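Arm goes limp in simulation as soon as I attach the gripper, and only above the parts tray

Posted in Simulation and Control by Ashton Pearce, October 2, 2026
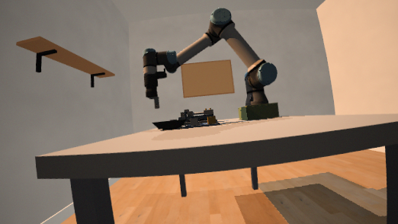 What happens

I have a multi-joint arm in Brurnard, bolted (in the sense that a simulator bolts anything) to a block on a table. The job is to hover over a tray and some small parts, come down, pick one up, go home. The planner finds a path every time. The controller follows it like a champ until the gripper is over the parts, and then the whole arm sags a little and starts to tremble, as if it had remembered something embarrassing.

If I delete the gripper from the model, no sag. If I delete the parts and keep the gripper, still sags, but it settles and there's no tremble. I have spent two evenings on this and my gains file now looks like a ransom note.

What I've tried

Doubled the proportional gain on the shoulder and elbow. Less sag, more tremble.
Halved it. You can guess.
Turned gravity off. Beautiful motion. I considered shipping it.
Reinstalled everything, which fixed nothing but used up a lunch break.

Physics step is at the default, control loop runs at 40 Hz. The gripper came from a Trondeck model file that I converted myself. I'm not married to any of these choices.

Geeta Solanki

You have two problems and they're wearing the same coat.

The sag first. Your controller is presumably doing gravity compensation from its own copy of the arm model, and I would bet that copy has no gripper in it. The simulator knows about the extra weight at the end of the arm and the controller doesn't, so it pushes just hard enough to hold up an arm you no longer have. Reaching out over the tray is where the shoulder and elbow feel that the most. Raising the gains hides it. Point both the simulator and the controller at the same model file, and then put your gains back to what they were before the two evenings.

While you're in there, open the converted gripper file and read the mass entries. Converters love to fill a missing mass with 1.0, once per link. A gripper with 6 links then weighs six kilos, and your poor wrist is carrying a bowling ball. Check the inertias too, because they tend to get filled in by the same optimist.

The tremble is contact. You say it goes away when the parts are gone, so something is touching, whether or not it looks that way on screen. Turn on the collision shape display. The drawn mesh and the collision mesh are separate things, and a concave shape like a tray usually gets wrapped in a convex hull, meaning that as far as the physics is concerned your tray is a solid lump. Any part sitting in or against it gets shoved out on every step. Same goes for the gripper finger: its hull may reach a good way below the finger you see.

Use a box per tray wall, a box for the floor of it, and run the control loop faster than 40 Hz. I'd start at 516 because that is what my own config says, and I no longer remember why.

Lacey Nuttall

have you tried turning the damping way up? I had a shaky arm in November last year and put joint damping at 18 and it stopped. It also stopped moving very much but that was fine for what I was doing

Hermine Zaugg

Geeta has it, I think. One addition: log commanded torque and measured position for each joint before you change anything. If the position error at rest is steady and biggest at the shoulder or elbow, that's the missing mass. If torque is flipping sign every step, that's contact or a stiff gain at a slow loop rate. Five minutes of plotting, and you find out which file to be angry at.

Also check that the planner has the gripper attached as well. Mine didn't, once, and it cheerfully planned straight through a table for a week.

Ashton Pearce

Mass was 1.0 on every link. Every single one, including a screw. Fixed that and pointed the controller at the same file, and the sag is gone. Haven't done the tray walls yet. Lacey, I did try 18, and it was very peaceful.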